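Camera bags & carry > Straps, inserts and small gear
24 December 2025

Divider insert or a proper camera backpack for a travel kit?

tessellate_k

I've been going around in circles on this for weeks, so I'm throwing it to you all. I shoot a mirrorless body with 2 lenses, a small zoom and a longer one I use mostly for birds. Right now everything rides in an ordinary Stakell daypack with a sweater wrapped around the body (I know, I know). In August I walked a good chunk of the coast trail out of Jadinstead like that and nothing broke, but every time I wanted the long lens I had to unpack my lunch first.

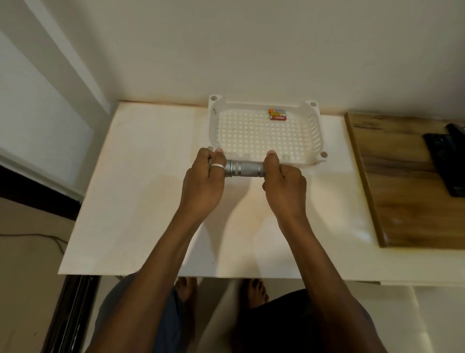 My choice is between a padded insert that drops into the daypack I already own, and a dedicated pack with a side door. The insert is nearly 40 dollars and the pack is a lot more than that, so I'd like to be sure. The other half of my problem is the little stuff: filters, spare cards, a cleaning cloth, and a metal flashlight, one of those silver ones with a knurled barrel, for walking back after sunset. With an insert, where does all that go? Does it just sink to the bottom? I also carry a rain jacket and a water bottle, and I don't want to check a bag when I fly. Back comfort matters to me more than looks. My longest day so far was a climb to 2,338 feet and I'd like my shoulders to survive the next one!

marlpit

Go with the insert, at least for a season. I've had a Fitell one for years and moved it through three different bags, and when I'm not shooting it comes out and I've got a normal backpack again. You can't do that with most camera packs, the padding is built in and they feel heavy even empty.

A couple of things to check before you buy. Measure the inside of your daypack at the bottom, not the top, a lot of them taper. And load it with the long lens standing up next to the body with the zoom on the other side, so the weight sits close to your back. For the small stuff I use a zip pouch on top of the insert, and the flashlight lives in the lid pocket where I can find it by feel. Cards go in a hard case clipped to the key loop.

The one annoying part is that you still open from the top. I've gotten used to it, but if you're switching lenses every ten minutes for birds you may hate it.

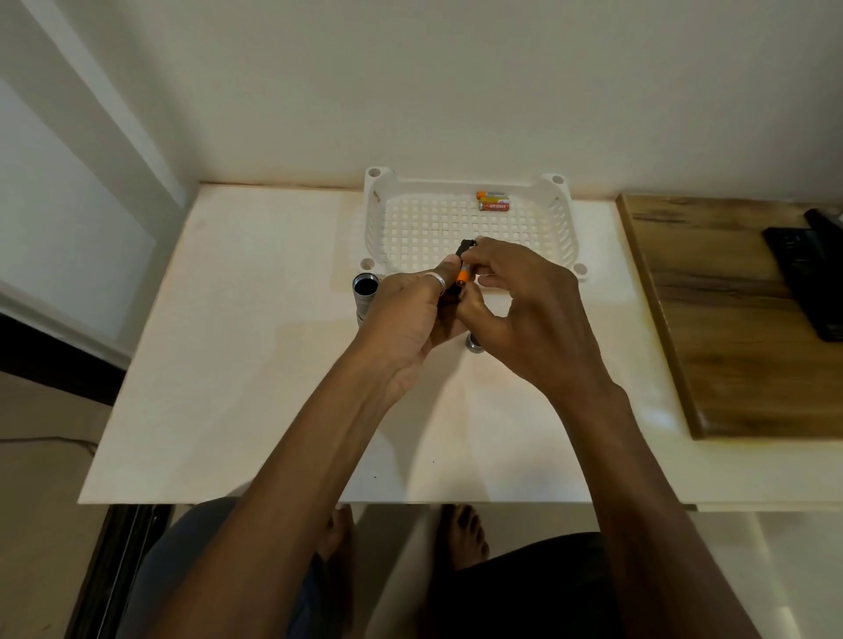

Oldferry says the side door is the whole point and I'd have to agree with them, having read their posts in the other thread before I bought mine. I went from an insert to the Song pack last spring and I get the camera out maybe five times as often, simply by swinging it around on one strap. It has a real hip belt too, and for your shoulders that's going to matter more than anything you do with dividers. Try one on with weight in it, the store here let me walk around for a while with my own gear loaded.

Downsides: the top compartment is small, so a rain jacket and lunch and that's your lot. The bottle pocket is tight. And it looks like a camera bag, if that bothers you when you travel.

quillback

insert. spend the rest on a better strap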